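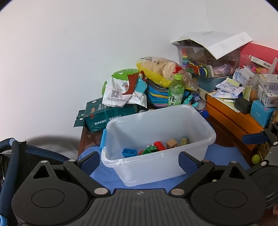

FOR RELEASE AT 9 A.M.

**Pickering clothing and housewares swap moves to the Derell building, doubles its hours**

PICKERING, May. The spring swap is back and it's bigger. Two days this time, new location, later closing. Free to get in, free to take things home. No tickets, no sign-up, no need to bring anything to take something.

Last year's swap at the Zundar Street hall moved 3,086 items in a single afternoon and the line went out past the bus stop. People waited in the rain. So, new building. The old Derell shoe warehouse on Canal Road, ground floor, doors at 10 a.m. both days, lights out at 7 p.m. Room inside for up to 2,000 visitors over the two days at a comfortable pace.

"We ran out of tables before noon last time," said Honeylyn Manalo, who organizes the swap. "Coats were going on the floor on bedsheets. I had people handing me frying pans over other people's heads. It was great and it was also way too much. This year we have aisles."

**What to bring**

Clean clothes, all sizes. Kids' sizes go fastest, especially school shoes and anything waterproof. Bedding and towels, washed and folded. Pots, pans, plates, glasses, mugs (fewer mugs please, we had so many mugs). Storage bins and baskets, with lids if you've got them. Small lamps that work. Books, puzzles with all the peices, board games. Picture frames. Curtains, with the width and length written on a bit of masking tape.

**What not to bring**

Mattresses. Car seats. Bike helmets. Anything with a recall on it. Opened makeup. Big TVs. Paint. Fridges, freezers, anything you need a hand truck for. We can't store it and we can't haul it. If you have a sofa, there's a notice board by the side door, pin up a card with your phone number and a photo.

**Drop-off**

Drop-off is at the Canal Road loading door, 4 p.m. to 8 p.m. the evening before opening, then 8 a.m. to noon on both swap days. Pull in, unload, pull out. Please don't leave bags outside overnight, last year a whole batch of good sweaters got soaked and had to be thrown away.

Sort at home if you can. One bag for adult clothes, one for kids, one box for kitchen. Label it in marker. Wrap glass in newspaper or a dish towel. Mixed bags are fine too but they go out on the tables later.

**How it works inside**

Walk in, take a bag or use your own, pick what you'll use. There's a limit of 2 bags per person per visit until 3 p.m. After three, no limit. Come back the second day if you like, tables get refilled overnight from the back stock.

Clothes are along the canal side by size, not by gender. Kitchen and housewares in the middle. Bedding at the far end near the fitting area, which has curtains and a mirror now. Toys and books up front so the kids stop early and the parents can keep an eye on them.

Mending table is run again by Ksawery Walczak, whose alterations shop is two doors down. Buttons, hems, stuck zippers, small holes. He'll do simple ones while you wait and show you how to do the next one yourself.

"Bring the coat with the bad zipper," said Walczak. "Most of the time it's just the slider. Takes me five minutes and the coat's good for years. What I can't do is leather, please no leather."

New this year is a lamp and small appliance check with Eilif Forsberg, a retired electrician. Plugs, cords, fuses, switches. If it fails, it doesn't go on the table. Toasters need to be emptied of crumbs before he'll look at them and he is serious about that.

**Getting there**

Buses stop at Canal and Zundar, four minutes on foot. Street parking on Canal Road is free after 5 p.m. and metered before. Bike racks by the side door. The Derell building has a ramp at the main entrance and an accessible restroom on the ground floor. Elevator is out of service but everything is on the one level so you wont need it.

Quiet hour is 10 to 11 a.m. on the second day, no music, fewer people let in at a time. Strollers okay all day, but the kitchen aisle is tight.

**Food**

Coffee, tea and soup from Codon, the lunch counter across the road. Pay what you like. Bring a cup from home, or take one off the mug table, see above.

**What happens to leftovers**

Winter coats and blankets are held back for the fall swap. Towels that are past it go to the animal shelter. The rest gets boxed up at closing on the second day and picked up the next morning by the thrift store on Mill Street. Idrisa Ogola is running pick-up and needs a second van. If you have one and a free morning, tell anyone at the front table.

"Last year we filled my van and then filled it again," said Ogola. "I was still finding socks in there in July."

**Helpers**

Sorters needed the evening before, 5 p.m. to 9 p.m. Table refillers both days, two-hour shifts. Strong backs for closing. Teens welcome with an adult. Closed shoes, please. Soup is free for anyone on a shift.

**Press**

Reporters and photographers welcome from 9 a.m. on the first day, before doors. Ask for Siiri Rozīte at the loading door. Please check with people before taking their picture, some visitors would rather not be in the paper. Manalo and Walczak are available for interviews until 9:45, after that they'll be busy.

ENDS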